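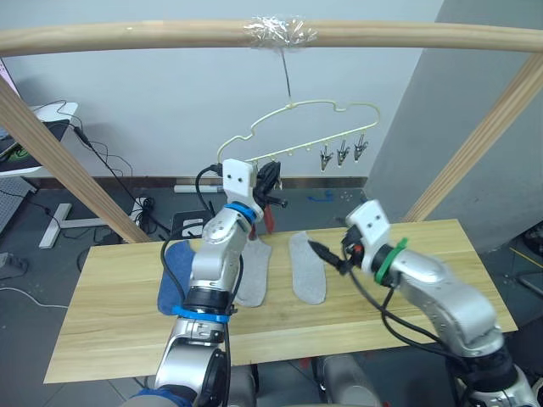 Notes from the balcony, 12/10/2026

Well, we finally got our evening inside the Orkuvell, and I've been boring everyone at home about it ever since, so now it's your turn.

For those who joined the society this fall: the Orkuvell is the old single-screen picture house at the bottom of Berneo, the one with the green tiled front that you pass on the way to the station. It stopped showing films before a good many of you were born, spent a long stretch as a carpet showroom, and has been shut up since the showroom moved out. Mirsad Trajkovski has been writing to the owners on our behalf for what feels like forever, and in November they wrote back with a yes and a date. I read the email standing in line at the pharmacy and let out a noise I'm not proud of.

We went in by the side door, because the front ones are chained. You come up a short flight of steps, through what used to be the manager's office, and then you're in the foyer, which is much smaller than I'd pictured. The ticket window is still there! It has a brass sill with a dip worn in it where people pushed their coins across. The carpet people put a false ceiling over most of the foyer, but a couple of the panels have come down and if you shine a flashlight up through the hole you get plaster shells, rows of them, painted a sort of salmon color.

Then the auditorium. I'd read that it held 300 downstairs and 90 in the balcony, and I'd always thought that sounded tiny. It doesn't feel tiny when you walk in at the back and the floor drops away in front of you. All the downstairs seats went long ago (the showroom leveled part of the floor with a timber deck, which creaks like a ship), but the balcony was never touched. Same seats, same dark red plush, same little ashtrays screwed to the backs. Yee-man Liu sat down in the front row and refused to get up for a good while, and I don't blame her one bit.

Yee-man is also the one who spotted the organ grilles. There's one on each side of the screen opening, behind what I took to be plain boarding, and she thinks the left one hid real pipes and the right one was put in to match. I'd love that to be true. The instrument itself was sold to a church in Korneck, and if anyone reading this has family over there who might know what became of it, please write in.

The projection box was my favorite part. You reach it by an iron ladder that I would call steep and Malte Görtz would call perfectly fine. Both projectors are gone, but you can see the bolt holes in the floor where they stood, and somebody penciled the running times of films on the wall next to the port, column after column. Malte copied down as many as he could read. His brother Till stayed at the bottom holding the ladder and asking when we were coming down.

Now, the screen. It's a later one, put up in front of the original when they went over to the wider format, and to fit it they cut straight through the plaster frame on both sides. You can still see where the old edge ran. Benedek Sárközi, who came with us to look at the plasterwork, got quite upset about it. He reckons the missing sections could be cast again from what's left higher up, but it would be slow and it wouldn't be cheap, and first somebody has to fix the roof above the stage end. There's a stain up there the shape of a boot.

So what happens next? The owners haven't promised anything beyond a second visit, and they've asked us to keep the group small again. There are 9 places. Mirsad is keeping the list, and if you missed out this time you go to the top of it. Wear shoes you don't care about and bring your own flashlight, since the power is only on in the foyer.

We're also putting together a booklet on the three Berneo picture houses, with Malte's wall notes in the back. Teuber will print it for us and the first run is 35 copies, so tell me soon if you want one kept. I'm still short of anything on the Saturday matinees: a ticket stub, a snapshot of the line outside, a story your aunt tells every Christmas, I'll take the lot. Drop things off at the library desk with my name on them, and put your phone number on the back so I can get them home to you.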